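Gripper Comparison Project: Progress Report
Prepared by Tharushi Herath for Anoma Wickramasinghe
December 9, 2024

Work this period was on the simulated comparison of the Trumora and Gritine grippers. Both models now load in our Droltholm simulator on the same arm, with the same controller settings and the same camera position. The Trumora runs are finished. The Gritine runs have started and are behind schedule.

Each gripper is tested in 16 room layouts, with 50 pick attempts per object. We kept the objects to ordinary household items and did not adjust their shapes to suit either gripper. Lighting and wall and floor finishes change from one layout to the next.
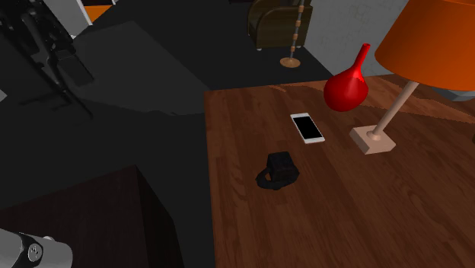
Simulated tabletop layout with watch, phone, red vase and lamp.

The phone is the hardest item so far. It lies flat, and the Trumora fingers tend to push it along the table before they close. Lowering the approach speed helped a little. The vase is easier as long as the grasp is planned on the neck. Dark objects on dark wood are a separate problem for the camera side: the watch was missed by the detector in 8 layouts, and those attempts are logged as vision failures so they do not count against the gripper.

We lost working time to a contact setting in the Gritine model that let the fingertips sink into thin objects. Gamage sent a corrected model file and we threw out the 200 attempts recorded with the old one. They are being rerun now.

Still to do: finish the Gritine runs, repeat the watch attempts with the updated detector, and write up the results for both grippers. The final comparison is due in February. No change to the budget is requested.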